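Moved to Sendale in September and wondering if I've been a bit daft

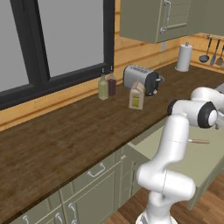 The kitchen side of things: dark wood worktop, sage green cupboards

soler_flare
Hello all, long-time reader, first proper post. I gave up a decent job and a flat I liked and moved to Sendale in September, knowing absolutely no one. I'm 31, single, work from home four days out of five. Everyone at my leaving do said how brave I was and I lapped it up, I'll admit. Now I'm sat here on a Saturday wondering what on earth I do with myself. The place is lovely, the hills are lovely, the bread is really lovely. But I went three days last week without speaking out loud to anyone except the woman in the post office. Does it get better or do I cut my losses and go back?

Preruna
Give it a year. I moved at 43 with two teenagers who hated me for it, and the first winter was grim. I used to drive to the big supermarket just to be among people! By the second summer I couldn't walk down the high street without stopping four times. You can't hurry it.

tarkine_or_bust
Going to disagree with the above, sorry. I gave a place "a year" and then another one, and I was miserable for both. If your gut says it's wrong then it's wrong. I went home, slept on my sister's sofa for a bit, and then moved again to somewhere that suited me far better. Going back isn't failing.

Preruna
I didn't say it was failing? I said a couple of months isn't long enough to know. She's barely unpacked.

tarkine_or_bust
Fair enough, but people said that to me every single time I was low and it made me feel I wasn't allowed to be.

mugsandmaps
Both of you have a point. OP, what did you move FOR? When I left the city it was for walking, and I did no walking at all for months because I was waiting for somebody to go with. Once I joined the Sunday group things picked up. They were all 20 years older than me and they walked me into the ground.

soler_flare
Good question. Partly money (rent here is 32 per cent less than I was paying, I worked it out on the back of the removal quote), partly I was bored of myself. I'd had the same Friday night for years. I sort of thought a new place would hand me a new life along with the keys — I can see how silly that looks typed out.

mugsandmaps
Not silly, we all thought it.

oldgate
Get a job that isn't on a laptop. Even one shift a week. I did mornings in a café when I first came over from Ireland and I still see half of those regulars.

tarkine_or_bust
Now that I do agree with. Or get a dog.

Preruna
Don't get a dog because you're lonely, get a dog because you want a dog!! Mine eats the skirting boards.

soler_flare
The lease says no dogs so that's that settled. There's a card up in the bakery for Saturday help though, 6am start. I am not a morning person in the slightest but I might go in and ask. I've also found a choir, no auditions, which is lucky for everybody.

oldgate
Ask about the bakery first thing, before they get busy. And take the bread home if they offer it.

Preruna
Which choir? If it's the one in the chapel, wear a coat.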